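17 March 2020, meeting of the table linen group, Nulden house

Present: Aksel Toft (chair), Trinidad Mateos (minutes), Gebremichael, Fuvik
Absent: Stoltden, with notice

**1. Last minutes**

Approved with one correction. The laundry invoice is number 2451, not 2415.

**2. Cloths for the dining room**

Trinidad reported that 29 cloths came back from the laundry on Friday. Two of them have stains and will be used for cleaning only. Aksel asked if the white cloths should be ironed or only folded. After some discussion it was agreed that folding is enough for weekdays.

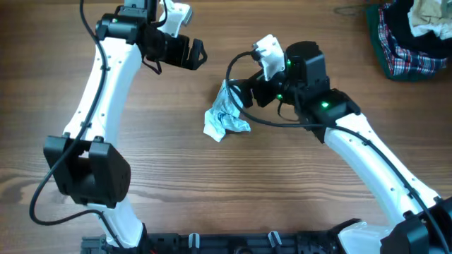
Gebremichael reminded the group that the wooden tables must be wiped and dried before any cloth is put on them – last year we had marks in the wood. It was also asked that used cloths are not left on the tables overnight. Fuvik will write a short note and hang it by the cupboard.

**3. New purchase**

An offer of 629 kroner for new white cloths was presented. Aksel finds the price fair, but Fuvik would like to feel the fabric first. Decision is moved to the next meeting. Trinidad asks the shop for a sample.

**4. Cupboard**

The lower shelf is too full. Trinidad and Gebremichael will sort it together before the end of May.

**5. Other matters**

Aksel has still the spare key – he will bring it next time.

Minutes by Trinidad Mateos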